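Visit to the Prondum bedding plant, March

The Prondum site makes comforters and mattress pads for the Plolov and Jollent labels. Visitors are taken in groups of ten, starting at 9:30 a.m., and the route follows the material from the bale store to packing. Kusum Garg, the line manager, led ours.

Fiber arrives compressed. It is opened, blended and carded into a thin web, which is then cross-lapped until it reaches the specified weight. The line we saw was running a winter grade. A scale under the conveyor logs the weight every few seconds, and anything outside tolerance goes back to the opener.

Quilting takes up most of the second hall. There are two multi-needle machines, both made by Martens, and a single-needle unit for corner work and samples. Output on the previous shift was 653 pieces, of which 639 passed inspection. Most of the rejects were skipped stitches near the hem — a thread tension problem, according to the shift board.

The test room was the most useful stop. Santosh Dwivedi showed us the wash trials, where finished comforters go through repeated cycles and are measured for shrinkage and loft after each one.

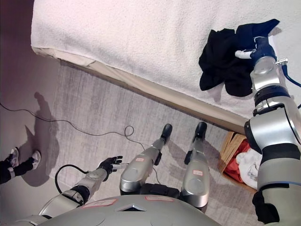 Textured shells are harder to measure than flat ones. The surface relief adds to the thickness reading, so the lab uses a wider pressure plate and takes the average of five points. Loft is recorded after 24 hours of rest at constant humidity.

Packing is mostly manual. Vacuum bags are used for export orders only, and domestic orders ship in zippered covers. The tour ended at 11:45 in the loading bay. Hearing protection is supplied, but bring closed shoes.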